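Vincombe Open Day

The Vincombe Open Day is a yearly public demonstration of household robots, held each March by the robotics firm Odotix. Visitors watch two-armed machines carry out table and kitchen tasks in furnished rooms, and may put questions to the operators between runs. The event takes its name from the village of Vincombe, where the firm has its workshop.

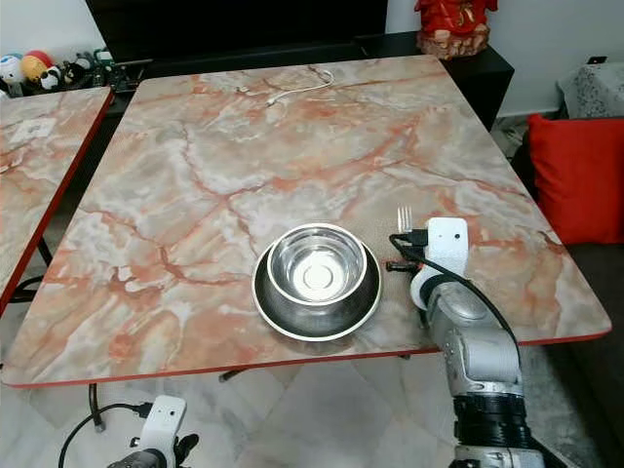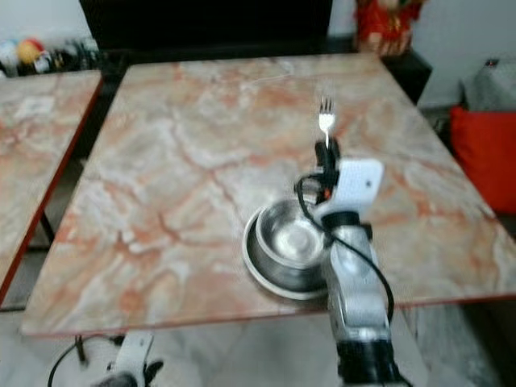
Cutlery handling has been part of the programme from the second open day onwards. It was proposed by Engelbert Berchtold, then head of testing at Odotix, who held that thin metal objects were a harder trial for a gripper than cups or boxes. A fork offers little surface to hold, turns easily between the fingers and throws back light in a way that upsets depth measurement. Polished steel bowls on a veined marble top, with the fork held tines upward, make the task more demanding still, as both the metal and the stone reflect the room. The pattern of the stone can also be mistaken for the outline of an object. Early versions of the control software, released under the name Womimix, were known to reach for dark veins in a worktop as if they were handles.

Format

The open day runs from 10 a.m. to 4 p.m. Each session lasts 20 minutes and consists of several attempts at one task, under either direct operator control or stored motion. The mode in use is announced beforehand. Failed attempts are left to finish unless the arm is at risk of striking the furniture. Groups are limited to 7 visitors, who stand behind a line taped to the floor. Children under eight are admitted to the morning sessions only.

Until the fourth open day all sessions took place in the workshop itself. They were then moved to rooms fitted out with domestic furniture, at the suggestion of Annag Gourlay, who had taken over the programme. Gourlay argued that results obtained on a bare bench gave visitors a false idea of how the machines behaved in a home.

Attendance

The first open day was attended mainly by suppliers and students. The highest attendance so far is 700, reached in the year the Brunner hall was used as a second site. The hall was given up the following year because its lighting could not be dimmed, and glare from the roof windows had caused repeated grasping errors. Entry is free, but places must be booked.

See also

Domestic robot
Robot end effector
Teleoperation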